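# Budget the fixture before the arm

Most purchase requests for a bench robot put the arm on line one and everything else under "accessories." I think the order should be reversed. The arm is the part of the cell with the most predictable price and the shortest argument. Overruns come from the rack, the gripper fingers, the pedestal and the hours spent finding out that they don't suit each other.

At Noltent we now require a simulated layout with any request for a new cell. The Pamden cell was the first one handled this way.

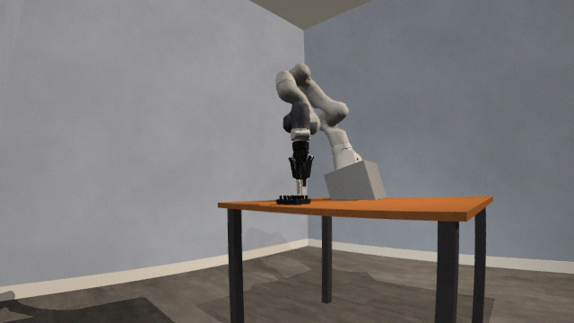

*Page last changed: 5 November 2020*

The model is plain: a table, a block under the base, an arm, a gripper, a low black fixture. It took Haoran Ye 50 hours to build, including the import of the arm geometry. Callum Paterson objected that those hours were not in the request, and he was right. They are now a budget line.

What the hours bought was a short list of dimensions that could be questioned before a purchase order existed. Pedestal height is one. A taller block gives the wrist more room above the rack and takes reach away at the far corners of the table. Changing it in the model is a typed number. Changing it in welded steel is a new quote and, at our last supplier, a wait until July.

Finger width is the other. Catalog fingers are sized for the catalog's parts. With a narrow upright piece standing close to a toothed rack, the clearance on each side has to be stated in the request, with a tolerance. Requests that say "standard fingers" should be returned. 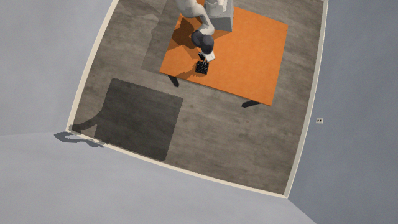

## What the model does not settle

Simulated contact is a poor basis for choosing grip force. Cable routing is missing unless someone draws it. Lighting in a rendered room says little about lighting on the floor at Findport, and any camera budget should assume a site visit.

Jean Rennie has argued that these gaps make the simulation a luxury for small cells. I disagree on cost grounds. Our last rack was revised after delivery at $1,034, plus freight, and the fault was a spacing error that a layout check would have caught.

My proposal for next year's form is as follows:

- Fixture and fingers first, with drawings.
- Pedestal and table second, with heights marked as fixed or open.
- Simulation hours as their own line.
- Arm last.
- Contingency at 20 percent of the fixture and finger lines only.

Elspeth MacAulay has the draft form. Comments on the contingency figure should go to her before the Meredith request is filed.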